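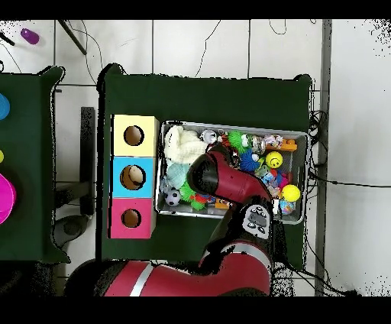
Photo: Peltlow

Ok so I finally watched the whole Tullach card last night and I have thoughts. Thread, sorry in advance.

Main event first. Five rounds at lightweight and I had it three to two for the champ. One judge gave him all five?? Which fight was that!

The challenger won round two clean. Knocked him into the fence with a left hook and stayed on him for a good 40 seconds. You can't hand that round to the other guy.

Also the leg kicks – the Dirard feed had the count at 28 landed by the end. The champ was switching stances in the fourth just to keep weight off that knee. 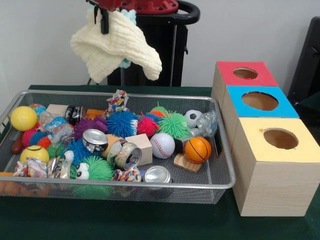

Balls, cans and three boxes with holes in the top

Co-main was over quick. Rear naked choke in the first, and I was in the kitchen getting chips. Had to rewind.

Best fight of the night was on the prelims though. Two bantamweights, about 300 people in the building that early, and they went at it like it was for a belt. Go find it, it's the second one up.

My picks: seven right out of eleven. I was 100 percent sure on the heavyweight and he gassed in four minutes, so there goes that.

Next one is the Chiriac show in April and they're already talking rematch for it. I'd take the challenger if it's five rounds again. Three rounds, I don't know – he starts so slow.

Anyway if you scored round four for the challenger, tell me why, I'm going to rewatch it tonight.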